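Payroll giving: what we got wrong first
Speaker notes, Kohei Matsuda, 25th March
Slot is short. Leave time for questions, or at least for the silence where questions go.

Opening

Thank the hosts. Say who I am: I look after workplace giving at Tsuchiya, a company that sells shelving to other companies. Pause for the gasp.

When I took the job, 3,435 people worked for us and 12 of them gave through payroll. One of the 12 was me. Another had left, and was still giving, which we sorted out with an apology and a refund.

Slide 2: the old form

Let them look at the form for a moment. It asked for your staff number twice. It asked for the charity's registered address. It had to be printed, signed and put in a tray on the second floor of a building most of our staff have never been inside.

We had spent two years telling each other that people weren't generous enough. Read that line slowly.

Slide 3: what we changed

Moved the whole thing on to Kadimach, which was already where people booked their holidays. Pick a charity, pick an amount, done. Finance were worried it would be too easy to sign up by accident. So far we have had one accidental donor, and he decided to stay.

Matching came next. The board agreed to match up to 600 pounds a person each year. I had asked for more. I had also prepared a very long speech, and they agreed before I'd got to the second page, so I can't tell you whether the speech is any good.

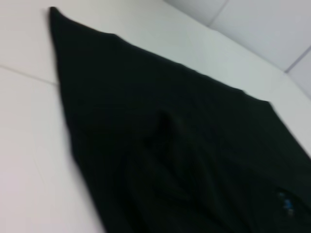 Slide 4: numbers

2,465 people now give something every month. Say it and move on, don't linger, it looks smug. Then own up to the next bit: most of them give small amounts, and a fair few picked the first charity on the list. The list was alphabetical. The people at Atum, our local food charity, had a very good March. We now shuffle the list, and I have had a polite letter from Atum about it.

Slide 5: the volunteering day

Skip if running late. If not: the Dalta site offered everyone a paid day off to help a local cause, and the first cause to reply got forty managers and one fence. The fence has been painted a great deal. Ask the charity what it needs before you book the coach.

Slide 6: if you're starting out

Fill in your own form, on your phone, in a bad mood. Talk to payroll early and bring biscuits. Publish the match limit where people will see it, as ours spent its first month in a footnote.

Questions

Someone will ask about tax. Point at the handout. If they ask again, point at payroll.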